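Search this site Go

We use cookies to remember your settings. Accept | Manage

Respite stays at Drirnell: what families should know before they book

Drirnell keeps 14 rooms for short respite stays. A stay can run from three nights up to 30, and most families use one while the person who usually provides care travels, has surgery or needs a rest.

Bookings for the winter months open in October. The holiday weeks fill first, so call early if your dates are fixed. A deposit of $200 holds the room and comes off the final bill. If you cancel at least a week ahead, you get all of it back.

Before the stay, a nurse will go over medications, meals, sleep habits and how much help your parent needs with bathing and dressing. Please have a current medication list ready, with doses and times. Medicines must arrive in their original pharmacy bottles – we can't accept weekly pill boxes.

Check with your insurer before you book. Medicare does not usually pay for this kind of stay outside of hospice care, but some long-term care policies do, and they may want a form signed by a doctor first. The Brino Fund also makes grants of up to $1,000 to family caregivers in the county. Applications are at the front desk.

Check-in is at 2 p.m. at the Tistarik Street entrance. Label all clothing, and leave jewelry and large amounts of cash at home. A favorite blanket or a few family photos can make the first night easier.

Last updated: October

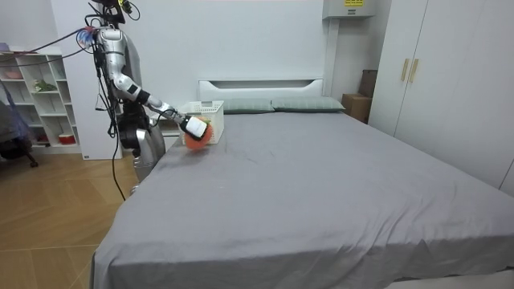 Parking on Tistarik Street is limited to one hour, so if you plan to stay and help your parent settle in, use the lot behind the Stojanović Building.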